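Threads > Food > Pantry talk

We use cookies to remember your settings. Accept / Manage

1/ OK so a few of you asked how I finally stopped making gluey rice, and I have way too much to say about it, so here goes (get a snack, ideally not rice).

2/ For years I poured it straight from the bag into the pot and hoped. I own a perfectly good measuring cup! It lived behind the blender. Then one Wednesday I made a pot so sticky the spoon stood up by itself and I decided enough.
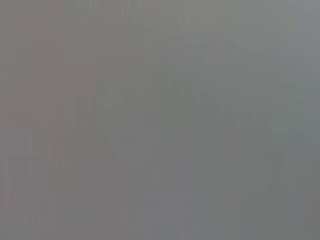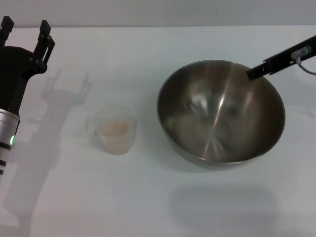 Gray on gray, then the little see-through cup on the white table.

23 replies

3/ First thing I changed: same cup every time. I don't care what size yours is. Fill it, dump it, then use that same cup for the water. The ratio is what matters and the cup keeps you honest.

4/ Second thing, rinsing. I used to skip it and feel smug about saving time. Now I swish it in a bowl until the water goes from milk to sort of foggy. Three rounds usually, four if it's the cheap Pomus long grain (which I love, don't come for me).

5/ Then I let it sit in the strainer while I hunt for the lid. My pot is a dented old Pearce with a lid from some other pot entirely. It rattles. I put a dish towel under it and that fixed more than any recipe ever did!! Keep the corners folded up on top, away from the burner.

6/ Boil, lid on, lowest heat, 11 minutes for white. Then heat off and leave it ALONE for another ten. I know. I used to peek constantly. All that steam you need just walks out the door.

7/ Brown rice is a whole other animal. Mine takes 35 minutes and I still mess it up maybe one time in five. If anyone has a trick I'm all ears.

8/ Someone asked about the rice cooker. I had a Beso, it lasted two winters, and I haven't replaced it. Counter space is precious around here and the toaster won.

9/ Leftovers: spread them on a plate so they cool fast, then straight into the fridge. Fried rice the next night with an egg and whatever sad scallions are in the drawer. Best part of the whole deal if you ask me.

10/ Going to try the pilaf with the burnt onions next. Will report back, good or bad.

112 likes · 35 shares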